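Garra abre sozinha no meio do movimento e larga o ovo. Já aconteceu com mais alguém?

Ffion Watkins
Membro desde junho

Oi, gente! Estou há umas semanas montando uma tarefa de cozinha com o braço (a célula aqui se chama Oreo, não perguntem): pegar um ovo no cesto do cozedor e pôr na travessa branca. Na maior parte das vezes vai bem. Só que na terça, por volta das 14 h, a garra fechou no ovo, levantou, começou a girar o punho e abriu tudo de uma vez. Ovo no chão. Reiniciei, rodei de novo, e na segunda volta a mesma coisa, quase no mesmo ponto da trajetória.

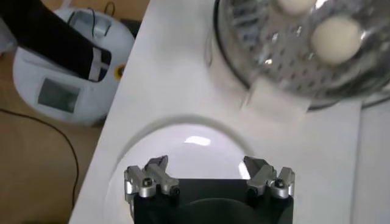
O log não mostra nenhum comando de abertura naquele instante, e é isso que está me tirando o sono. O que aparece é uma perda de comunicação com a garra, bem curtinha, e em seguida "estado: aberta". Eu uso o controlador da Stallier com a configuração de fábrica, só mexi na força (baixei bastante, por motivos óbvios) e no tempo limite de comunicação, que deixei em 300 ms. Parada, ela segura o ovo o tempo que eu quiser. Só solta andando. Alguém tem ideia de por onde começo? Queria resolver antes de passar para os ovos crus...

Arsen Panasiuk

Isso é cabo, Ffion, quase aposto. Se some parada e volta quando o punho gira, tem mau contato no conector ou um fio partido por dentro da capa. Tive igualzinho no meu: por fora o cabo estava lindo, e quando abri tinha um condutor pendurado por 2 fiapos. Desliga a alimentação, solta o conector do punho, olha os pinos e mede a continuidade enquanto dobra o cabo devagar com a mão. Aproveita e deixa uma folga maior na última junta. O meu aguentou uns 3.000 ciclos antes de dar problema, e eu tinha prendido a abraçadeira colada no conector, uma burrice.

Jean Buchanan

Concordo com o cabo, mas tem outra coisa aí que me preocupa mais! Mesmo com o cabo ruim, a garra não deveria abrir. Vai nos parâmetros e procura a ação em caso de perda de comunicação. Nos controladores que eu peguei vinha como "voltar à posição inicial", e a posição inicial era dedos abertos. Muda para "manter posição", salva na memória permanente (se não salvar, some quando religar, caí nessa) e testa com um bloco de espuma, puxando a comunicação de propósito com o braço parado. Se ele segurar o bloco, aí sim volta para o ovo. E não aumenta o tempo limite para esconder a falha, por favor. Fica com os 300 ms mesmo e conserta o fio.

Ekow Asamoah

Tenta trocar por ovo de borracha kkkk. Falando sério, aqui atualizar o firmware resolveu uma coisa parecida, mas não lembro qual versão era.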